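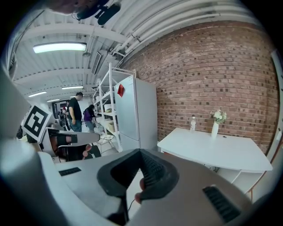
MILTBRIDGE PUBLIC LIBRARY DISTRICT
BOARD OF TRUSTEES
Minutes of the Regular Meeting, 2013-07-01

Present: Inmaculada Lozano (presiding), Emiliano Henríquez, Kerttu Peltonen, Fengying Tang
Absent, excused: Vilém Jelínek

1. Call to Order
Ms. Lozano called the meeting to order at 6:30 p.m. A quorum was present.

2. Approval of Minutes
The minutes of the June regular meeting were approved with one correction. Under Item 5, "Skulley Avenue" should read "Skulley Road." Moved by Ms. Tang, seconded by Mr. Henríquez. Carried.

3. Public Comment
A resident of Skulley Road asked whether the book return at the branch could be emptied on Sundays during the summer. The matter was referred to the Director for a response in writing.

A second resident spoke against any reduction in evening hours.

4. Director's Report
The Director reported that 104 children had registered for the summer reading program as of last Friday. Registration remains open at both locations. The air conditioning at the Skulley branch was serviced in June and the invoice is included in the bills for payment.

The Director further reported that the interlibrary loan courier has changed its pickup to the morning. Staff at the main desk have been asked to have outgoing items ready at opening.

5. Old Business
a. Roof repair, main library. The revised proposal from Pešek Roofing was received. Ms. Peltonen asked whether the flashing over the north entrance was included. The Director stated that it was listed separately as an alternate. Motion by Ms. Peltonen to accept the proposal with the alternate, seconded by Ms. Tang. Carried, 4-0.

b. Catalog software. The trial of the Koridura catalog has been extended by 30 days at no charge. Mr. Henríquez requested that staff comments be provided to the trustees before any contract is presented. No action taken.

6. New Business
a. Meeting room policy. The Board discussed a draft change to Section 2, under which groups would be required to submit requests in writing. Ms. Tang objected to the proposed cancellation notice as too long for small groups. The draft was tabled to the August meeting.

b. Surplus shelving. Motion by Mr. Henríquez to declare the metal shelving in the lower level surplus and to authorize its sale by sealed bid. Seconded by Ms. Peltonen. Carried, 4-0.

7. Bills
The bills were approved as presented.

8. Adjournment
There being no further business, the meeting was adjourned at 7:47 p.m.

Respectfully submitted,
Kerttu Peltonen, Secretary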